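Families of Deployed Personnel: Frequently Asked Questions

Skitetti Garrison Families Office

When will we be told the deployment dates?
The unit gives a month first and the exact dates later. For the next rotation the month is September. Flights can be moved at short notice, so please don't book anything you can't cancel until the dates are confirmed.

How long is the tour?
Most people on the Ploleck training mission serve 21 weeks. Medical and signals staff may be sent for a shorter period. Your own family member's orders are the only thing to go by.

How do I get in touch in an emergency?
Ring the duty desk, which is staffed day and night. Have the service number and unit ready. The desk can pass a message to Ploleck but cannot connect your call directly.

Can I send parcels?
Yes. Parcels up to 2 kg go free of charge through the forces post. Anything heavier is returned to the sender. Don't send aerosols, lighters, loose batteries or fresh food. The customs form must list every item, and "personal effects" is not accepted as a description.

How long does post take?
It depends on the supply flights. Letters usually arrive before parcels posted at the same time. If a parcel hasn't turned up after a month, ask the post room to trace it.

Who will tell me if something happens?
If a soldier is killed or seriously hurt, the next of kin are told in person by a notifying officer. We will never do this by text or social media. Check that the next of kin form has your current address, including if you are staying with relatives.

May I post about the tour online?
Please leave out dates, routes, locations and the names of other soldiers. This applies to closed groups too.

Is there a briefing before they leave?
There are two, both in the Vanetti Hall, which seats 300. Captain Declan Tully leads the evening one at 7 pm. The morning one is run by Andri Aigner of the welfare staff, and children are welcome. The content is the same.

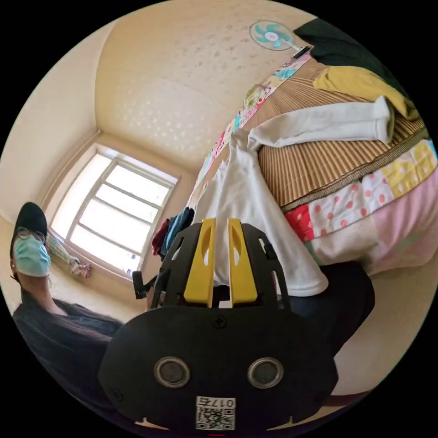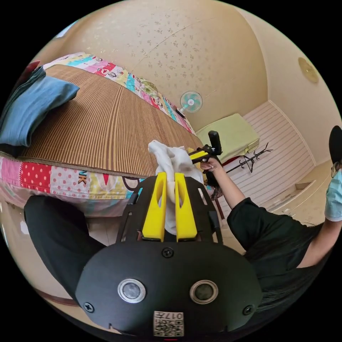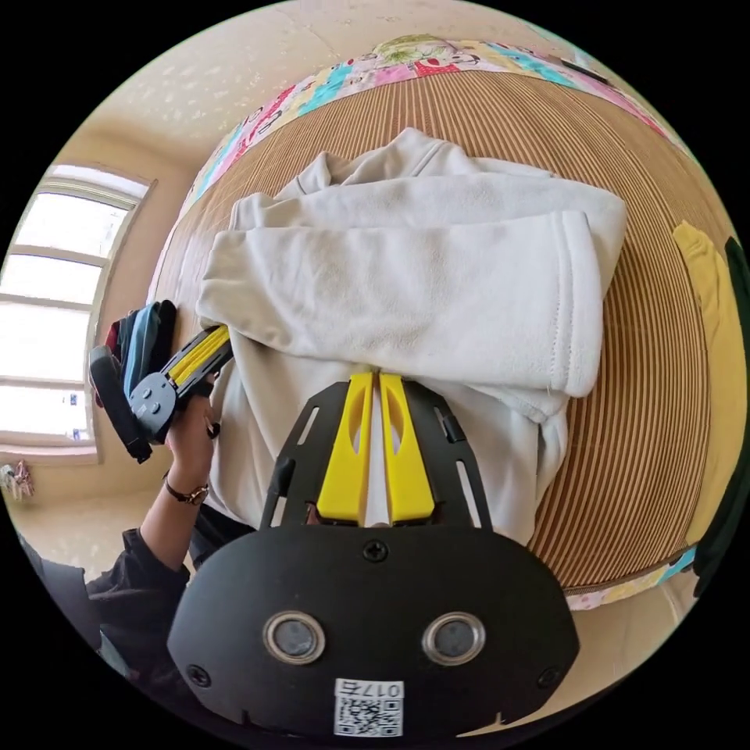
What should they pack for themselves?
The unit issues a kit list, and everything on it has to fit in the bags supplied. Civilian clothes are allowed for rest days, within the weight limit. A fleece sweatshirt like the white one on the bed is fine for evenings in the accommodation but can't be worn on duty. Label everything with a surname and the last three digits of the service number. Spare kit can be left in the Hämmerli store, Building 66, until the unit returns.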